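Chiffrer un poste de téléopération à deux pinces tenues en main : méthode de budget

Cette page s'adresse aux équipes qui doivent déposer une demande d'équipement pour un poste de collecte de démonstrations bimanuelles. Elle suppose le choix du bras déjà arrêté et ne traite que du poste de saisie. La trame est celle que nous utilisons à l'atelier Admasu, mise au propre par Getachew Kassa en février.

1. Partir de la tâche

Écrire la tâche en une phrase avant d'ouvrir un catalogue. « Ranger de petits objets dans une boîte à compartiments » suffit. La phrase fixe l'ouverture utile des doigts, la surface de travail et les consommables. Une tâche rédigée en termes vagues conduit presque toujours à surdimensionner la pince.

2. Séparer les lignes de dépense

Ouvrir un tableau à 6 lignes : pinces, repérage, structure, plan de travail, câblage, objets de manipulation. Les pinces se commandent par paire, avec un jeu de doigts de rechange. Les plaques de repérage à points sont chiffrées à part : elles se rayent et se remplacent sans toucher au reste. Demander au fournisseur le prix de la plaque nue.

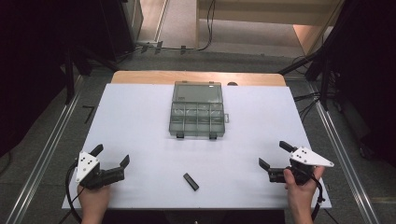 Plan de travail blanc, boîte à compartiments ouverte et paire de pinces à main filaires, plaques de repérage montées.

3. Plan de travail et structure

Un panneau blanc lisse posé sur une table existante coûte moins cher qu'une table dédiée et se change en quelques minutes. Pour la structure, relever les cotes au sol avant de commander les profilés aluminium rainurés. Compter la visserie et les équerres dans la même ligne, faute de quoi elles réapparaissent en dépassement.

4. Câblage

Le poste oublié. Mesurer la longueur entre la position extrême de chaque main et le point de raccordement, puis ajouter 100 cm de mou par câble. Un câble trop court tire sur le poignet et fausse le geste. Prévoir un câble de rechange par pince.

5. Objets de manipulation

Boîtes transparentes à cloisons fines, petits objets sombres, objets clairs. Acheter chaque référence en double, la seconde restant sous scellé pour les reprises d'essais. Les boîtes à charnière et loquets s'usent à la charnière ; les inscrire en consommable.

6. Comparer les devis

Notre dernier dossier opposait Vorkow et Umier. Vorkow livrait en 11 semaines, étalonnage compris ; Umier en 6, étalonnage en option. Adanech Birhane a ramené les deux offres au même périmètre avant comparaison, et l'écart de prix est tombé à 29 euros. Exiger donc un devis ligne à ligne, hors taxes, port inclus, avec la durée de disponibilité des pièces.

7. Dépôt

Joindre au dossier la phrase de l'étape 1, le tableau, les deux devis et un plan coté du poste. Le modèle de tableau se trouve dans l'espace partagé Sesaneck, dossier « Équipement ». Les demandes sans plan coté sont retournées au service demandeur.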